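Put the Fingertips in the Budget
By Rafferty Mercado
May

I have now helped write four equipment plans for two-arm robot benches, and I would happily write a fifth tomorrow. I love this stuff. I love the week when the rails arrive and someone has to work out which bolts go where. What I don't love is the spreadsheet that comes before it, and I think most of us are filling it out upside down.

The usual plan starts with the arms. They are the biggest number, so they get the meetings, the comparison charts and the long arguments over reach. Everything else goes on one line at the bottom called "accessories," and somebody types in whatever is left. At Hendham, where I did my first one, that line was $1,104 for the year. It had to cover cables, camera brackets, fingers, table coverings and every single object the arms were going to handle. We ran through it before the leaves turned!

My argument is simple: give the small stuff its own budget, write it first, and let it be bigger than feels comfortable.

Think about where the wear goes. An arm, bolted down properly, can sit there for years doing its job. The fingers are what touch the world. They rub on shoe soles and scrape across cloth, and they bump into metal stands at angles you never planned for. If you ask me what to order two of on day one, it's fingertips (and then order two more). After that come cables, especially the ones that loop up over the wrist, and after that the brackets that hold the little cameras.

Then there are the objects, and I'll go to bat for the objects all day. A sneaker with long laces is a wonderful thing to buy for a robot bench. It's soft in one place and stiff in another, and the laces never lie the same way twice. Cups are great too, so get them in different colors and shapes, and get some see-through ones, which are hard on cameras. A curly metal jewelry stand costs very little and gives a planner more to think about than a whole box of wooden blocks.
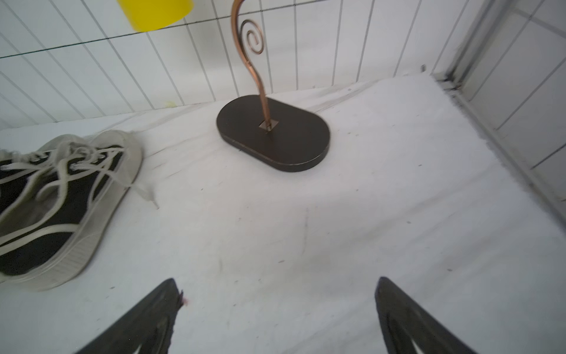
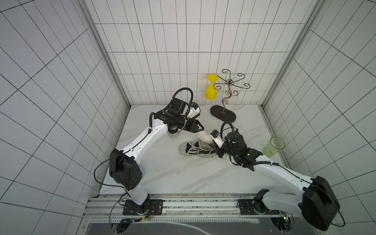 Opinion | Budgets & Equipment

My second plan was for Brorholm, and by then I had learned a little. We made a list of 74 things a person might pick up at home, priced it, and put it at the top of the page. The arms went at the bottom. It changed the conversation completely. When you start with a shoe and a plastic wine glass, you start asking useful questions, like how wide the gripper has to open and how much table you need between the two bases. You end up buying arms that fit the work.

People push back on this, and some of the pushback is fair. Finance likes one big purchase it can spread over several years, and it does not like a steady drip of receipts for cups. I get that. The fix we used on the Drullimico project was to set up one yearly allowance with a single code, reviewed in May, with no approval needed for anything under $100. The receipts still drip, but they all drip into one bucket.

I've also heard that spare parts are a sign of poor planning, that a good cell shouldn't need them. My uncle ran a packaging line with an old Iwasaki case sealer, put in back in 1999, and the cabinet next to it was full of belts and rollers from the first day. He'd have laughed at the idea of waiting until one snapped.

Plan for the surface, too. Tile walls are easy to wipe down and I'm all for them. A cloth over the tabletop changes how everything slides, and you'll want a few, since they crease and pick up specks. Put laundry on the list.

If you're drafting a plan this month, try it my way for one afternoon. Write down what the fingers will touch, then the fingers, then work backward to the arms. Send me what you come up with, I'd love to see it.

Comments

benchmonkey_tl: Agree on cables. We budgeted for zero and bought nine in the first spring.

Odette R.: The $100 rule would never fly where I work but I'm forwarding this to my boss anyway.

pallet_jack: What do you do about shoes? One size or several? We only have a men's 10 and I think it's too easy.

Rafferty Mercado: @pallet_jack Several! And at least one kid's shoe. The small ones are much harder to get hold of.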